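Keeping a Breakfast Counter You Can Live With

Every April, once the mornings get light enough to see the crumbs properly, I take everything off my kitchen counter and put back only what earns its place. It takes me a good part of a Tuesday, with coffee, and I always find something I had given up for lost (last year it was the little brush for the grinder, which had been sitting behind the cereal since goodness knows when!). If you have the kind of counter where breakfast gets made, eaten, and abandoned all in the same three feet, these are the habits that have held up in our house.

Start with the toaster. Unplug it, let it go completely cold, pull out the crumb tray if yours has one, and tip the rest out over the sink with a few gentle shakes. Please don't go in after a stuck crust with a knife. I do mine every 2 weeks, and more often when we've been eating the seedy bread from Kender, which sheds like an old dog. Wipe the outside with a barely damp cloth and give the cord a wipe too, while you're at it. Cords get sticky and we never think of them.

A toaster oven wants more room than people give it. Check the booklet for how much space yours needs at the back and sides, and keep the top clear whenever it's on. I'm as guilty as anyone of using it as a towel rail between meals, so my rule is that the towel goes on its hook before the dial gets turned. For baked-on cheese on the glass door, I mix baking soda and water into a paste, spread it on the cold glass, and go off and do something else for half an hour. It wipes away with hardly any scrubbing.

Marble is lovely and it is fussy. Lemon, vinegar, tomato, and even orange juice will leave a dull spot if they sit, so blot them up right away and rinse with plain water. I keep a spray bottle with 800 milliliters of warm water and a small squirt of dish soap, and that does the whole counter. No vinegar sprays, however much your neighbor swears by them.

Now, trays. I resisted them for years because they seemed like one more thing to dust, and then I picked up a big wooden one with a raised rim at the Lesura market and changed my mind inside a week. Everything for breakfast goes on it, it travels to the table in one trip, and it comes back in one trip.

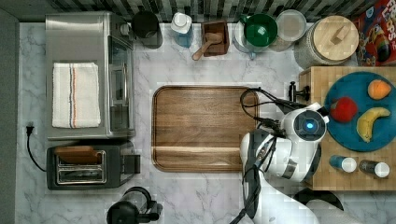

I leave mine empty overnight, so there's always a clear landing spot in the morning, and the canisters stay lined up against the backsplash where they can't creep forward. Put the ones you open daily nearest the toaster and the slow movers farther along. A scoop that lives with its own box or jar saves a lot of rummaging, too.

Wooden boards and trays need oil when they start to look thirsty. I warm the bottle of Raditz board oil in a bowl of hot water, rub it in with an old T-shirt, leave it overnight, and buff it in the morning. A 100 milliliter bottle lasts me until fall. End-grain boards drink a good deal more than you'd expect, so give those a second coat. Lay the oily rag out flat outdoors to dry before you throw it away, please, and never leave it in a wad.

Fruit does better on a plate than in a deep bowl, at least in my kitchen, where anything at the bottom of a bowl is forgotten until it announces itself. Keep the banana a little apart from the rest if you want everything to ripen slowly, and wash the plate when you refill it.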